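Arnum low cabinet, two glass doors, white

The Arnum is a low storage cabinet for a kitchen, dining room or shared tea point. It has a flat top, two glass-panelled doors framed in white, and shelves behind them for crockery, tins and drinks. We have sold it in this form since June and it replaces the older Garg cabinet, which had solid doors.

## Where it fits

At 87 cm high the Arnum sits well against a wall behind a table. People who bought it for a hallway have told us it works there too, but it was drawn up with a table in mind. You can get up from your chair, fetch a cup and sit down again without going through to the kitchen.

Allow space in front for the doors to open. They are hinged at the outer sides and swing right back, so a chair left close to the cabinet will be in the way. If the room is narrow, look at the Nisedow instead. It has sliding doors and the same finish.

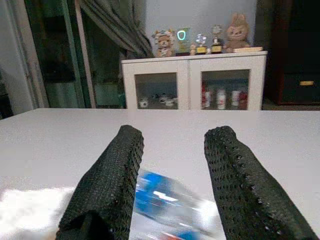
The inside is split into a left and a right half, and most people end up giving each half its own job. Small cups and dishes go well on one side, cans and bottles on the other. The shelves lift out and can be set at different heights. Put the heavier things low down.

The glass is clear, so whatever you keep in there will be on show. Plain white china looks tidy without much effort. Tins with bright labels will draw the eye, and some customers like that. Frosted glass is not offered for this model.

The top takes ornaments, small figures, a lamp or a display stand. It has no raised edge. If you have a cat, fix anything you care about with a dab of museum putty.

## Details

- Height: 87 cm
- Colour: white, inside and out
- Doors: two, clear toughened glass in white frames
- Shelves: removable, adjustable height
- Feet: adjustable, for uneven floors
- Wall fixing: bracket and screws included, wall plugs not included
- Assembly: needed, two people advised
- Price: £229

Spare shelves, hinges and door knobs can be ordered separately. Quote the code on the label inside the left door — the Garg used different hinges and they will not fit.

## Putting it together

Allow 90 minutes. Build the body on its back on a blanket, stand it up, then hang the doors last. Level the feet before you touch the hinge screws. A door that seems crooked is nearly always a cabinet that isn't level. The wall bracket must be used in homes with small children.

## Cleaning

Wipe the frame and top with a damp cloth and dry it afterwards. Glass cleaner is fine on the panels, sprayed on the cloth and kept off the painted edges. Don't use scouring cream.

## Delivery

Brerkell delivers to the ground floor. Carrying upstairs costs extra and has to be booked with the order. For questions about parts or orders for offices, write to Halvard Fjeld at the Brerkell shop.

Page updated 11/15/22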